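21/02/2025

Equipment planning, second arm. Long entry, sorry Colton, skip to the money if you like.

Good session with Chak-lun Chuang this morning on what we can get through before the September budget closes. We've been running everything in simulation for long enough that I finally feel we know what we want to buy, and I'm really pleased with how much it has changed the list. The first draft had two arms, a big vision system and a fancy bench. The new draft has one arm, three sets of fingers and a very boring table!

Quotes so far:
Wekthorpe — arm, controller, mounting plate. Lead time 15 weeks. They will hold the price for 35 days from the quote.
Marance — same arm, slightly dearer, but the service visit is included and they'll come out to us for the install.
Poirier — fingers and finger blanks only. Lovely people on the phone. Minimum order is 5 pairs, fine by me, we'll chew through them.
Makirov — benches and pedestals. Still waiting on the heavier pedestal. Chase.

Leaning Marance for the arm. Colton Chan thinks we could do the install ourselves and put the difference toward spares, and he's probably right that we could, but I remember how long the last one sat in its crate while we argued about floor bolts. Will ask Wekthorpe whether they'd add a service visit and then compare like with like.

Reach is the thing I want settled before anyone signs. Chak-lun has been shifting the base in the sim and rerunning the tabletop tasks from each spot, and the height of the pedestal matters far more than I'd guessed. Colour of the bench, finish, drawers, all of that can wait. The pedestal can't, because the mounting plate gets drilled to suit.

Power: the far wall circuit is fine for one arm and the workstation. If we ever go to two we need the electrician back, so I've put a line in for that under next year.

Contingency is set at some 40 hours of Colton's time plus freight. He wants it higher. Fair enough, he's the one who'll be on the floor with the hex keys.

Still to do:
Ring Makirov about the pedestal
Ask Poirier if the blanks come in a softer grade
Get the Marance service terms in writing
Chak-lun to save the base positions with the lab setup files so we can all open the same one 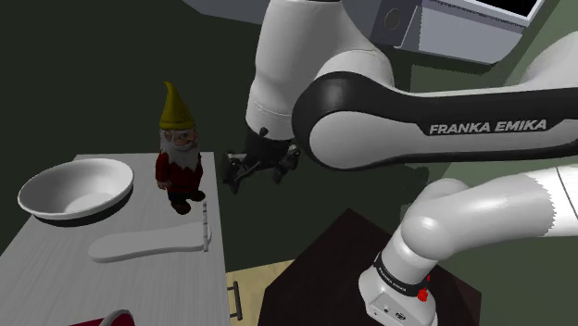

One more for the list — cable covers. We forgot them last time and spent weeks stepping over everything. Colton has a catalogue at his desk, so I'll get a price from that and add it to the Makirov order if they stock the wide ones.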